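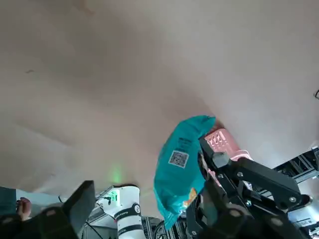
False Success Reports in a Bag-Picking Cell

Project report, Robotics Practicum, Jondberg

Summary

Our group was asked to measure how well an arm with a two-finger gripper could pick up snack bags and put them down somewhere else. We were given a software package called Jokska, which plans the motion and keeps a log, and a grasp planner from Nustine. At midterm we reported a success rate we were happy with. We no longer believe it. The log counted some picks as successful when the gripper was holding nothing, and in one case the arm moved off while a student was about to reach for a bag that had been dropped. This report covers how we found the problem, what we think caused it, and how much of that we can show.

1. What we were asked to do

The task sounds easy. A bag is lying on a flat surface, the arm picks it up, carries it to a basket and lets go. Bags are harder than boxes because they have no fixed shape. The planner looks for two opposite sides to press on, and a half-empty bag doesn't really have sides. Glossy film also gives bright reflections that move whenever the arm moves.

The course handout asked for a success rate and a short discussion. It did not say what a success was. We took the definition that was already in Jokska, which was our first mistake, and we didn't read the code behind it until the week after midterm.

2. How Jokska decides that a pick worked

After the fingers close, Jokska reads their position. If they stop before they are fully closed, it assumes something is between them. It checks this once. It then lifts, travels, opens the fingers over the basket and writes "success" in the log.

There are three things wrong with this for bags.

The check happens before the lift. A bag that slips out on the way up has already passed.

The limit for "not fully closed" was set at 10 mm of remaining gap. We could not find out who chose that number or what they tested it on. With a full bag the gap is much larger. With a pinch of film along the seam it is much smaller, so a good seam grasp was logged as a failure and the arm put the bag back down.

We had changed this limit ourselves in the second week, to stop the seam grasps from being thrown away. We lowered it until the complaints went away. After that the fingers could close on nothing, stop slightly early, and pass. The change is in our own commit history with the message "tune gap," and no test was run afterward.

The third point matters most for this report. We would like to blame the supplied software, and part of the blame does belong there, but the setting that let empty grasps through was ours.

3. How we found it

A group member was moving bags from the basket back to the start position and came up short against the screen. The obvious explanation was that someone had miscounted, and for two sessions that is what we told each other. Then it happened with two people watching the basket.

We went back to the log. It held 921 pick attempts up to that point. The wrist camera had been recording the whole time, but watching all of it was not possible before the deadline, so we drew 200 attempts at random and two of us watched each one separately. When we disagreed we watched it a third time together. 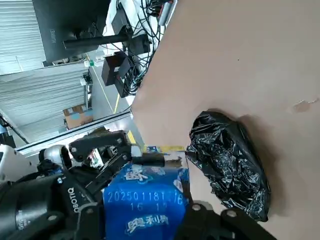
Blue package held between the gripper fingers, with a crumpled black plastic bag on the tabletop next to it.

4. Results of the review

Of the 200 attempts we watched, 188 were logged as successful and the remaining twelve as failed.

In ten of the 188 logged successes, there was no bag between the fingers when they opened over the basket. Some of these were drops during the lift and some were grasps that never had a bag in them at all. We tried to sort them into those two groups and gave up, because in several recordings the gripper itself blocks the view at the moment that matters.

Among the twelve logged failures, we saw several that looked like perfectly good grasps along the seam. We don't give a number here. The two reviewers never agreed on what "perfectly good" meant for a bag that is put back down a second later.

Ten out of 188 does not look like a disaster, and our first draft of this section said so. We took that sentence out. The review covers only the sessions where the camera recording was complete, and the incomplete sessions were mostly ones where the arm had been stopped for some reason. If bad picks are more common in those sessions, our sample is too kind to us. We have no way of checking that now.

We also don't think the errors are spread evenly. They seemed to bunch up in the attempts after we lowered the limit, as one would expect, but we had not logged the limit value with each attempt. We know the date of the commit. We don't know when each of the lab machines in the Bassey building picked up the new version.

5. The safety event

In one attempt a bag slid out during the lift and landed near the edge of the working area. The arm stopped at its usual waypoint. The student at the table thought the program had noticed the drop and paused, and started to reach for the bag. The program hadn't noticed anything. The pause at the waypoint is part of a normal cycle, and when it ended the arm carried on toward the basket.

There was no contact and no injury. The arm was running at the reduced speed we use in class, and the student pulled back in time. We reported it the same afternoon.

It would be easy to write this up as a student ignoring the rules. The rule on the wall says not to reach in while the program is running. But the arm was standing still, the bag was on the table, and the screen showed a green "OK" for a pick that had plainly failed. All three of those things told the person that it was fine to tidy up. We think any of us would have done the same, and at least two of us admit that we had done so earlier without anything happening.

We were told afterward that the reduced speed "makes this a non-event." We disagree. Slow movement gave the student time to react, this time, with this reach. It did nothing about the wrong message on the screen.

6. What we changed

Jokska now reads the finger position three times: after closing, after lifting, and just before opening. All three must pass.

The gap limit is back to its original value. This means we lose seam grasps again. We would sooner report a worse rate that we can defend.

The limit and the software version are written into every line of the log.

The waypoint pause now shows the word MOVING on the screen for its whole length. This was a one-line change. It is also the change we trust least, since it depends on someone looking at a screen at the moment they are looking at a dropped bag. An enabling switch held by the operator would be a real fix. We asked for one and were told to expect it in December.

7. What we have not shown

We have not shown that three readings are enough. A crushed bag can let the fingers drift while it is still being held, and a stiff fold of film can hold the fingers open after most of the bag has gone. In a short trial with the new check we saw no false successes, but the trial was short and the bags were the same ones we had been handling all term, by then quite soft.

We have not tested the Nustine planner separately. Its documentation gives a confidence score for each grasp. We looked at the scores for the ten empty picks and they were not noticeably lower than the others. That could mean the score is useless for bags, or that the grasps were fine and the bags were lost later. Our data can't tell these apart.

We have not repaired the midterm figure. We asked for it to be removed from the course page. A corrected version would need the recordings from the incomplete sessions, and those are gone.

8. For the next group

Read the success check before you collect any data. Put a scale under the basket if the lab will pay for one, so that the count comes from something other than the gripper. Watch a sample of recordings in the first week and keep the notes with the log. If the basket and the screen disagree, stop the arm and write down both numbers before anyone touches the bags.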